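3.2 Simulated workcell and scene variation

The physical cell was built in a shared workshop on the upper floor of the Sầm building, on a bench that other members also use for woodwork and bicycle repair. Access to the arm was limited to evenings, and any fixture left on the bench had to be removed at the end of the session. For these reasons most of the development was carried out in simulation, and the bench was reserved for checking. The simulated cell is maintained as a package named Skarkeck, which holds the robot model, the furniture, the object library and the scripts that place them.

Skarkeck separates the support surface from the robot mount. In the first version of the build both were modeled as one table, and the planner learned to rely on the fixed height between the base and the objects. The current version lets the support be a second piece of furniture, such as a small cabinet, with its own height, width and distance from the base. Wall pictures and wall color are drawn separately from the furniture and have no collision geometry. Each scene is checked for overlap between objects before the arm is loaded, and a scene that fails the check is drawn again with a new seed.
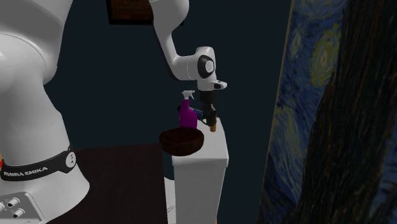 Figure 2. Rendered pick scene with a Franka Emika arm. The gripper is positioned at a small upright brown object on the cabinet top; a spray bottle and a bowl stand nearby.

Narrow supports were the hardest case for the placement script. A wide object near the edge leaves little room for the fingers on one side, and a tall one limits the directions from which the wrist can approach. We kept such scenes in the set — they resemble the state of the real bench — but required that at least one collision-free approach to the target exist. The approach search runs once per scene and stops after 1000 samples. If no approach is found, the target is moved and the search is repeated a single time before the scene is dropped.

Grasp poses are supplied by Drellurel, a small sampler written for this build. It works from the object mesh and returns 40 candidates, ranked by clearance from neighboring objects and then by the joint travel needed to reach them. The ranking ignores object mass. This was acceptable for light household items, but it gave poor choices for long objects lying on their side, where a grasp far from the center let the object rotate during the lift.

The full set contains nearly 3000 scenes. It was frozen on 12/2/20 and was not changed while the results in Section 4 were collected. Later corrections to the bowl meshes, whose collision hulls had been closed across the top, are kept in a separate branch of Skarkeck and are not used in this paper.

Transfer to the bench used the Trirusach controller with the same joint limits as in simulation. Speed was reduced for the first run of every scene, and the operator kept one hand on the stop switch throughout.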